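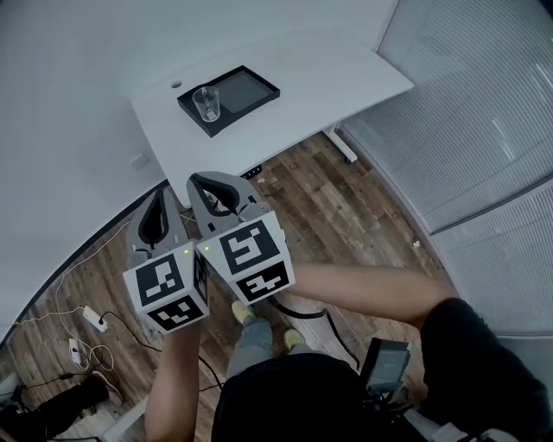 The new study room at Etwood

I have been itching to put this page up! We moved into the Etwood rooms in Kilumham with a van full of boxes and no idea where any of it would go, and now there is a proper working corner that I look forward to sitting down in. I'm no interior designer, and the gallery is mostly me being very pleased with floors and desks, but several of you asked to see how it was coming along, so have a wander through. It was last added to on 27 September 2026 and there will be more in November, once the shelves are up.

Trinh Trình

The desk
White, rectangular and beautifully plain. I went back and forth between this and a darker one for ages, and I'm so glad the white one won. It makes all the browns in the floor look richer.

The desk leg
White metal, under a white top. You hardly notice it against everything else, and there is plenty of room for your feet, even if you are a fidgeter like me.

The cable hole
Small and round, and my favourite thing about the desk! My old one had nothing of the sort and the wires used to hang over the front edge, where I caught them with my elbow every single morning.

The black tray
A shallow one that lives towards the back of the desk. It gives the odds and ends somewhere to land, and the black is very smart on the white. A clear plastic cup sits in it quite happily with room to spare. I would like a second tray in the same size for the post, if I can find one.

The floorboards
Oh, the floor. It's brown wood plank, with every shade from tan to a really dark brown in it, and no two boards seem to match. I was all for a rug until I saw it with the boxes gone. Now I don't want to cover up a single plank (ask me again when it gets cold).

The ribbed glass
A frosted panel beside the desk, with very fine ribbing running across it. It works as a partition, so the desk feels tucked into its own nook without being boxed in. Orellana, who has the room down the corridor, came in to borrow a tape measure and spent ten minutes admiring it instead.

The wall colour
Light grey, and a lovely calm one. I had three sample pots lined up and ended up leaving the wall exactly as it was. The pots have gone to my sister, who is doing her hallway.

The skirting
Dark, which surprised me when I first came to look at the place. I am so used to white skirting everywhere. With the wood next to it, though, it looks just right, and it doesn't show every knock from the hoover.

The power strip
Still on the floor with its plug adapter, and the cables are in a right tangle, white ones and black ones together. I've bought a box of 50 reusable ties and fully intend to use them. The plan is to bring everything along the wall and up through the hole in the desk, then fix the strip out of the way underneath.

Still to come
The shelves are from Wultus and arrive flat, with a bag of fixings I'm told to be brave about. I'm hoping for two long ones, with a plant at one end and the dictionaries at the other. There's a lamp on the list as well, something with a bendy neck and a warm bulb, and a wastepaper basket that isn't a cardboard box.

If you've got a clever way of keeping leads together - or a lamp you love - do leave a note in the guestbook. I read every one, and the tip about felt pads for chair legs has already been put to good use.

Back to all galleries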